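Ticket 197 - Charging corner on the marble-look table keeps cutting out
Opened: January 8, 2020
Location: Bruvton shared apartment, front room
Priority: normal
Status: closed, with one follow-up

Reported problem

Phones left on the front room table overnight are only partly charged in the morning. Sometimes they charge fine, sometimes they stop after a few minutes. It seems worse when somebody leans on the table or slides a laptop across it. The desk lamp on the same power strip has never flickered once. Please help, we are down to sharing one good outlet in the kitchen and breakfast is getting crowded!

First reply

Thanks for such a clear report, the bit about the lamp is a huge help! If the lamp stays on while the phones drop out, then the wall outlet is probably fine and so is the cord running to the strip. That leaves the chargers, the cables and the individual outlets. Before I come by, could you do three things for me:

Unplug everything from the strip and wipe the tabletop with a dry cloth.
Write down which phone was on which charger last night.
Leave the strip and the pink charger out on the table so I can start with those.

Please don't poke anything into the slots to clean them. If you see brown marks or smell anything burnt, switch it off at the wall and leave it off.

Reply from the apartment

All done. No marks, no smell. The phones that dropped out were both on the pink charger, but on different nights and in different outlets. The gray charger from the Pudarow starter kit was used once and worked. We never thought to write this down before, so it's only two nights of notes.

Visit notes

Checked the wall outlet first with the plug-in tester. Correct wiring, all good. Plugged the lamp straight into the wall and left it for 6 minutes while I wiggled the cord near the plug. Steady the whole time. Then I cleared a good space on the table and got going on the part I was looking forward to.

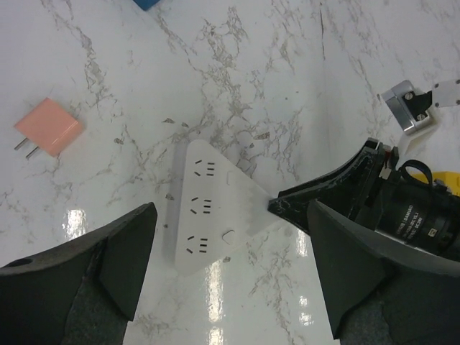

Loose plugs are my favorite kind of fault, because you can find them with your hands and a bit of patience. You push the plug all the way in, let go, and see if it sits flat or sags. The triangular strip has its three outlet groups in a column down one side, so I could go down the line one at a time and keep everything else the same. I used the pink charger with a cable I brought from the Tsoukalas office, which I know is good. It charged in the top outlet and held when I tapped it. Same in the bottom one. In the middle one it charged, but a light push sideways on the charger body was enough to stop it. I could repeat that every single time, which made my day!

Next I tried the gray charger in the middle outlet. It held a little better but still dropped out with a firm push. So the middle outlet grips poorly, and a square charger body gives an elbow or a laptop plenty to knock against.

That explained one of the bad nights. The other one was in the top outlet, according to the notes, so I kept going. I put the pink charger back on top and swapped in the apartment's own cable. It stopped charging as soon as the cable was bent near the connector. Two faults at once, no wonder it seemed random.

What was changed

Apartment's phone cable retired and swapped for a new one from stock.
Power strip taken out of use. I don't want people relying on an outlet that lets go of a plug, even if the other two are fine.
Replacement strip from the Grilletti order put in, set toward the back of the table with the cord running behind it.
Pink charger kept. It passed everything, so please hang on to it.

Ran both phones for 90 minutes on the new setup, with me sliding a laptop back and forth in front like a person with a deadline. No drops on either one.

Reply from the apartment

Both phones full this morning! And we have the kitchen outlet back for the toaster. One question - is it OK to plug the space heater into the new strip when it gets cold?

Last reply

So happy to hear it! Please keep the heater on its own wall outlet, never on a strip. The one by the window is free and tested fine. I'll look in on the new strip in February and do the same push test on all its outlets. If anything drops out before then, reply here and the ticket opens again.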